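Bikstead Tube and Fittings
Minutes of the Quarterly Supply and Quality Meeting
Held in July, second floor meeting room, 9:30 a.m.

Present: Loretta Iwasaki (Chair), Tobias Rosenthal (Purchasing), Keisha Mercado (Quality), Sunita Oyelaran (Sales)
Minutes taken by: Tavion Escobedo
Apologies: none received

1. Minutes of the previous meeting
The minutes were accepted with one correction. Under item 4, "flange bolts" should read "stud bolts." Ms. Iwasaki signed the corrected copy.

2. Matters arising
2.1 The overhead crane in Bay 2 has been inspected and returned to service. The inspection certificate is held in the Quality office.
2.2 The revised packing instruction for polished tube has been issued to the warehouse. Ms. Oyelaran reported that two customers had asked for end caps in a different color. The matter was left with Sales.

3. Duplex fittings — supply position
Mr. Rosenthal presented the supply report. The order placed with Ilcombe for reducing tees and long radius elbows was delivered in part, with 106 pieces received and booked in. The balance is promised before the end of next month. Ilcombe has confirmed in writing that the outstanding pieces come from the same heat as those already delivered.

Prado has quoted for the same sizes at a lower unit price but with a longer lead time. The Chair asked whether the Prado quotation included third-party inspection. Mr. Rosenthal stated that it did not and that a revised figure had been requested.

It was agreed that no order would be placed with Prado until the revised quotation had been received and reviewed by Quality.

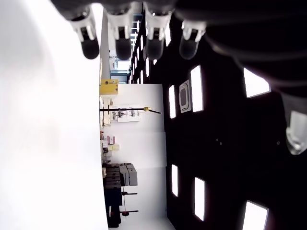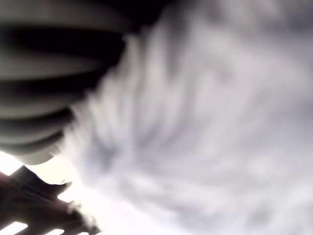 Tavion Escobedo

4. Mill certificates
Ms. Mercado reported that 19 certificates were returned to suppliers during the quarter. Most were returned for a missing heat number or for a heat number that did not match the marking on the fitting. Two lacked the impact test results called for in the purchase order.

The meeting discussed whether material should be released to stock while a corrected certificate is awaited. Ms. Oyelaran noted that the present rule has delayed shipments to Resirwood. Ms. Mercado replied that the rule was adopted following a customer complaint and asked that it remain in force. The Chair agreed. Material will continue to be held in the quarantine rack, with a red tag, until the certificate is correct and signed off.

Purchasing will add a line to the standard order form stating that payment terms run from receipt of a correct certificate.

5. Positive material identification
5.1 The handheld analyzer is due for calibration. Ms. Mercado will arrange a loan unit for the period it is away.
5.2 At present, one piece per bundle is tested on receipt. Ms. Mercado proposed that every duplex fitting be tested individually, with carbon steel items left as they are. Mr. Rosenthal asked about the effect on receiving times. Ms. Mercado estimated some 200 additional readings in a normal month — within the capacity of the present shift.
5.3 The proposal was approved. The receiving procedure will be amended and reissued.

6. Storage
Ms. Mercado reported that carbon steel and stainless fittings had again been found on the same rack in the east aisle. Stainless items are to be stored on covered arms only. Rack labels will be replaced, and the forks used for stainless stock will be fitted with sleeves. Mr. Rosenthal will obtain prices for the sleeves.

7. Sales report
Ms. Oyelaran reported steady inquiries for schedule 40 elbows and weaker demand for threaded fittings. Resirwood has asked for a fixed price agreement covering the coming year. Members expressed caution with regard to alloy surcharges. It was agreed that Sales would offer a fixed base price, with the surcharge shown separately and adjusted each quarter.

8. Other business
The Saturday stock count will proceed as planned. Receiving will be closed that day, and carriers are to be informed by the warehouse office.

9. Actions
Mr. Rosenthal — obtain revised quotation from Prado; amend order form; price fork sleeves
Ms. Mercado — arrange loan analyzer; reissue receiving procedure; replace rack labels
Ms. Oyelaran — prepare price offer for Resirwood; reply on end caps

The meeting closed at 11:10 a.m. The date of the next meeting will be circulated by the Chair.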